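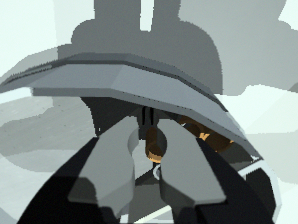

Estrella Zavala wrote on 2025-12-09:
> I've had a go with the Sallska controller and I keep making a mess of it. The wrist view is lovely when I'm up close to the parts, but I get completely lost swinging over to the bin. Do you all drive by hand the whole way? And do you bin the takes where you fumble?

Hi Estrella, hi all,

I was just the same when I started! What helped me was keeping the wider view up on the big screen and only glancing at the wrist one for the last bit, when the fingers are nearly on a ring. Trying to watch both at once made me feel seasick (I'm only half joking).

I do drive the whole way, yes. And please keep the fumbles, as long as you recover and carry on – the Tresby model we trained in June had 637 takes, all of them tidy, and it went to pieces the first time it missed a grab. I've since added 4 evenings' worth of scruffy ones and it's far happier having a second try.

Go slower than you think you need to near the tray wall, too. I always come straight down.
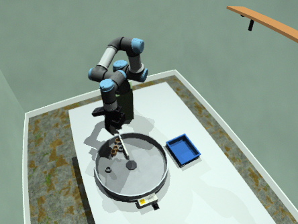

Filed under: Teleoperation > Sorting tasks

One thing I'd love to hear from the rest of you is whether you shuffle the rings between takes. I've been leaving a few bunched up and one off on its own, and the bunched ones are much harder to teach. I'm aiming for 900 takes before I train again, so shout now if that's daft!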